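3. Why people label their leftovers (and why they stop)

I went into this part of the study thinking it would be the dull bit.

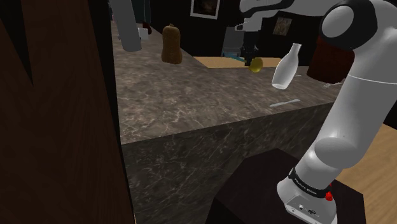

Figure 1. Computer rendering: white arm on a dark pedestal.

My plan was to ask people in shared houses how they mark food in the fridge, write two paragraphs, and get on to shopping, which I thought was where all the good arguments lived. Then the diaries started coming in from Stellham and I had to throw my outline away. People care about labels! They care about the pen, the tape, whether you put the date you cooked the thing or the date you want it gone by, and whether initials are friendly or a bit cold.

A quick reminder of who was in the sample. I had 87 people across 18 shared houses, all in Stellham or just over the river in Tenard, and each of them kept a kitchen diary for 14 days in June. I asked them to write down anything they put into the fridge, anything they took out, and anything that annoyed them. (That last column filled up fastest.) I didn't tell them what to write about labels, and I didn't give them any supplies. If a house had a label system, it was one they'd come up with on their own.

3.1 Names versus dates

The first split I noticed was between houses that write names and houses that write dates. I'd expected most kitchens to do both, and a few did, but usually one habit had pushed the other one out. In the name houses, a label meant hands off. In the date houses it was closer to an invitation, and the diaries talk about food getting "old enough" to share, as if a pot of soup slowly turned into common property while it sat there. One Tenard house had even settled on the third day as the switch, though when I read their diaries side by side the residents didn't agree on whether the cooking day counted as day one. They'd lived together for years and I don't think it had ever come up.

I should say that I grew up in a date house, so I may be kinder to them here than I ought to be. I asked a colleague from a name house to reread the Tenard diaries with my notes covered up, and where we disagreed I've gone with the more boring reading.

3.2 The half-labeled shelf

The messiest fridges in the diaries weren't the ones with no labels. A kitchen with no labels at all seems to run on memory and asking, and people grumble but they get by. The trouble came on shelves where part of the food was marked and the rest wasn't. Does a bare container mean "help yourself," or does it mean somebody was in a hurry? Residents read it both ways, sometimes the same resident in the same week, depending (I suspect) on how hungry they were. Rice caused more of these entries than anything else, and cheese came next. Hardly anyone fought over vegetables.

I tried to sort these entries into honest mix-ups and convenient ones and gave up pretty quickly. A diary can tell me that a person says they thought the curry was up for grabs. It can't tell me what they thought while standing there with the fork.

3.3 How a system dies

Label systems start with a burst of energy, often right after a new person moves in or after a bad smell. Someone buys tape. There's a marker on a string. Then the marker dries out, or wanders off to another room, and the whole thing fades without any kind of decision being made. Diary writers kept describing their house as one that labels when the last marked item was already a week behind them. I find this the most interesting result in the section, and it fits with what I saw in the Nukach pilot, where a chore chart stayed on the wall long after people had quit reading it.

What I can't say is whether any of this saves food. I asked people to weigh what they threw out, and too many scales went missing or never got used, so those columns are too patchy to lean on. A single tub of stew over 1000 grams would swing a whole house's total. I come back to waste in section 5, using the Öberg receipts, which are a lot cleaner.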